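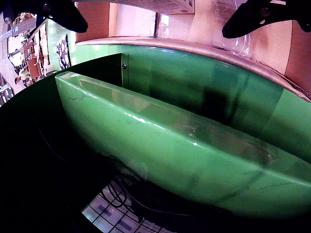
The ferry to Tumstead ran twice a day in February, and my aunt had missed the first one. She had 46 dollars, a coat that belonged to her sister, and a letter saying the house on Plosent Road was hers if she came for the key by dark. The woman in the ticket office told her to wait inside. A cardboard box stood near a glossy green wall with a thick rounded rim, all smudges and scuffs, and she put her bag down beside it and read the letter again.

It said the same thing. The roof was bad, the well was good, and the neighbors kept geese.

At four the boat came in. Two men got off and didn't look at her. She paid her 8 dollars and stood at the rail the whole way, although it was cold and there were seats.

The key was under a flowerpot. She had expected a lawyer, or at least an envelope — something to sign. She let herself in, found the matches, and lit the stove. Then she walked through every room with her coat on, opening the closets.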